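Cómo limpiar por dentro un ordenador de sobremesa sin llevarse un disgusto

Cada febrero, cuando en casa ya hemos pasado medio invierno con la calefacción puesta y las ventanas cerradas, me toca abrir la torre y sacarle el polvo. Me lo enseñó Arnulfo Rivadeneyra, que tenía el taller debajo de mi primer piso y una paciencia infinita con los vecinos preguntones, y desde entonces he limpiado la mía, la de mi hermana y la de media escalera. ¡Y sigo disfrutándolo como el primer día!

Lo que vas a necesitar: un destornillador de estrella, una brocha suave de unos dos dedos de ancho, un bote de aire comprimido (yo gasto el de Clenesen, que me dura dos limpiezas largas), alcohol isopropílico, bastoncillos y un trapo que no suelte pelusa. Reserva 40 minutos, o una tarde entera si eres como yo y te paras a mirar cada tornillo.

Apaga el equipo, desconecta el cable de corriente y mantén pulsado el botón de encendido 9 segundos. Quita también el monitor, el teclado y todo lo que cuelgue por detrás. Después tumba la torre, retira el panel lateral y toca una parte metálica del chasis antes de meter las manos. 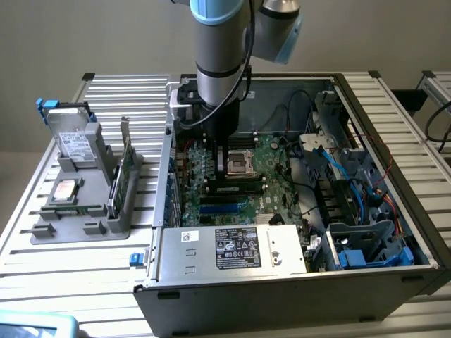
Torre tumbada y sin el panel lateral, con la placa base a la vista.

Empieza por los ventiladores. Sujeta las aspas con un dedo para que no giren y sopla en ráfagas cortas, con el bote siempre derecho. Luego pasa la brocha por las rejillas y por el disipador, de arriba abajo, sin apretar. Si el disipador tiene el polvo hecho fieltro (me ha pasado, y con un gato en casa más todavía), saca la pelusa con unas pinzas de plástico y vuelve a soplar. 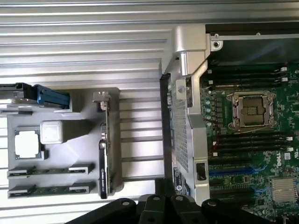

Las piezas que desmontes merecen un sitio fijo desde el primer momento. Yo estuve años dejándolas sobre una toalla, y una vez me pasé casi 40 minutos buscando un tornillo que llevaba pegado al codo. Una placa con huecos a medida, como la gris de la foto, es una maravilla, y esa bandeja de disco con el tirador azul se localiza de un vistazo. En casa basta con una huevera de cartón para los tornillos y una bandeja con papel limpio para lo demás.

Para los contactos de la memoria, humedece un bastoncillo con alcohol, pásalo una sola vez en cada sentido y deja secar bien antes de volver a colocar el módulo. Tiene que entrar recto y hacer clic. Cierra el panel, conecta los cables y enciende. Si pita y no arranca, casi siempre es un módulo mal asentado: apaga, desenchufa y repite ese paso con calma.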